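5.3 Loss of lane tracking under strong exposure

The most serious fault recorded during the road trials was a repeated loss of the left lane boundary while the vehicle was under automatic steering. It was first noted by the safety driver in February, on the outward leg of the Tarnemano route, and was later found in the logs of earlier runs in which no one on board had noticed anything unusual. This section sets out what the logs show, how the fault arose and which changes were made before trials were resumed.

The steering function takes its reference from two sources. The first is the lane module supplied by Anell, which fits a curve to the painted markings on each side of the lane in use. The second is the stored route map prepared by Pamier. In normal running the lane module has priority, and the map serves only to reject readings that are plainly wrong. A reading is rejected when it differs from the map by more than 40 cm. Below that limit the lane module is trusted in full.

In the events considered here, the lane module lost the dashed marking to the left of the vehicle and replaced it with another line further out. The change did not happen in a single step. Over a short run of readings the fitted curve moved outwards, each time by less than the rejection limit, and the map check compared each new reading with the map as already corrected by the reading before it. The correction had been added to deal with small errors in satellite position. Its effect was that a slow drift could pass through the check unopposed, whatever its final size. The steering function then moved the vehicle to the left in order to remain centred between what it took to be the two sides of the lane.

In each case the safety driver took back control by hand before the vehicle had crossed the marking. No contact with another vehicle or with a guardrail took place. The takeover was prompted by the driver's own observation and not by a warning, for the system had reported full confidence throughout. We regard this as the more troubling part of the finding. A lane fault that is reported can be handled by the existing handover procedure, whereas a fault reported as normal running depends wholly on the attention of the person in the driving seat.

A search of 2086 logged road segments was carried out to establish how the fault was distributed. Each segment is 300 m long. The search was directed by Loredana Negri and used the recorded lane fits together with the front camera images. The affected segments shared three properties: the road was straight, the surface was pale, and the exposure had been set high enough that paint and pavement differed little in brightness. Rain, darkness and heavy traffic, which had been expected to account for most lane errors, played no part.

Conditions of the kind concerned are shown in Fig. 6. The carriageway is washed out, and becomes cream-white in the distance, where the sky close to the horizon is almost pure white. The solid edge line on the right remains clear and grows thicker towards the vehicle. On the left, by contrast, the lane in use is bounded by one short dash, while a thinner solid line follows the far side of the carriageway beside the guardrail. A module that prefers long, unbroken lines will tend to favour the latter. With only one tiny car far ahead, there was also little in the way of traffic from which the position of the lane could be judged.
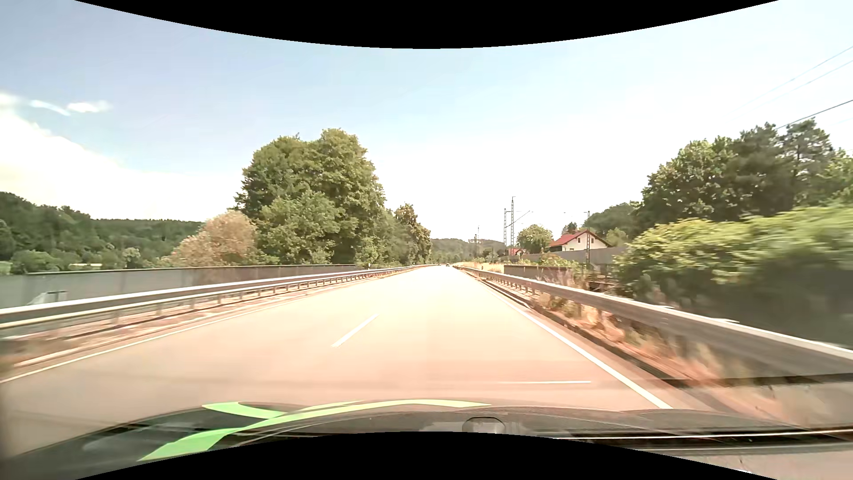

Fig. 6. Front camera view on a straight section with a pale road surface. The green graphic at the bottom is on the vehicle's own bonnet.

Three changes were made. The map check now compares every reading with the uncorrected map as well as with the corrected one, so that a gradual drift is caught once its total exceeds the limit. Exposure is set from the road area alone, leaving out the sky. Finally, the confidence value is lowered whenever the fitted lane widens along a straight section, and a handover warning is given if it stays low for a travelled distance of 60 m.

The recorded data were replayed through the changed software on the Le Roux test bench. The drift was stopped in all of the affected segments. In a few of them the warning was raised although the lane fit was sound, and these false warnings have been accepted for the time being. Replay cannot show how the vehicle would have moved under the new steering commands, and the result should be read with that limit in mind. Road trials on the Tarnemano route remain restricted to reduced speed, with a second observer on board to watch the lane display.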